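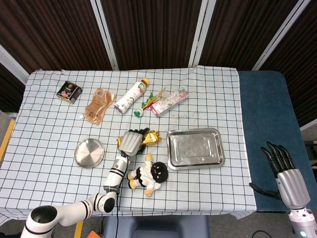
One reader of our monthly letter asked whether a family really has to settle everything about a funeral in the first 24 hours, and I've been chewing on that question ever since. My answer is no, and it's a big part of why we're opening a new place!

URKDALE, Saturday, June 29, 2019 – I'm so happy to tell you that Fekete Memorial Homes opens its third location today, on Jatbridge Road in Urkdale. We've got a chapel that seats 130, a smaller room for quiet visits, and parking right by the door (my mother would have insisted on that).

We've also started keeping obituaries for families at no charge. My staff and I have put nearly 1001 of them online so far, going back 46 years, and you can look them up by last name or by town. If your aunt's notice has the wrong middle initial, call us and we'll fix it.

Families who planned ahead with the old Kosell chapel don't need to do a thing – we're honoring every one of those plans at the price on the paper.

Doors are open until 3 this afternoon. Come on by, have some coffee, and ask me anything you like. After today, the Urkdale office takes visits by appointment, and the phone is answered day and night.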